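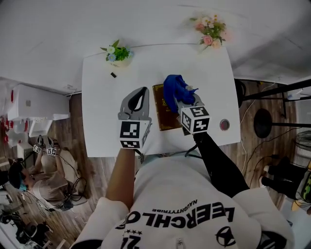

Dust does more harm to a cloth-bound or leather-look hardcover than most people expect. It holds moisture against the boards and works its way into any stamped lettering. A dry cloth takes care of most of it. Use something soft that you don't mind bunching up, like the blue one over the brown book, and put the book flat on a clear stretch of table before you start.

Home > Books & Paper > Cleaning

Reading time: 2 minutes

Print this page | E-mail this page

Close the book and hold it shut with light pressure. Wipe the top edge of the pages first, from the spine outward, so the dust doesn't slide down behind the spine. Shake out the cloth away from the table.

Next, the front cover. Gather the cloth into a loose pad and start near the top. Go in one direction with short strokes. Over gold lettering, barely touch the surface — old stamping can flake, and rubbing makes it worse. If you see gold on the cloth, stop and leave that area alone.

Turn the book over and do the back, then the spine. Finish with the other two page edges.

Do not spray anything on the cover. Bláthnaid Moriarty, who taught me this, did 135 books from the Corrigan house with dry cloths and nothing else. It took her almost 6 days. Sticky marks from old price labels are a separate job and need a different method.

Change to a clean part of the cloth after every book or two. Wash cloths without fabric softener, which leaves a film. Let them dry completely before using them again.

For shelves that get used, once a year is enough. I do mine in September.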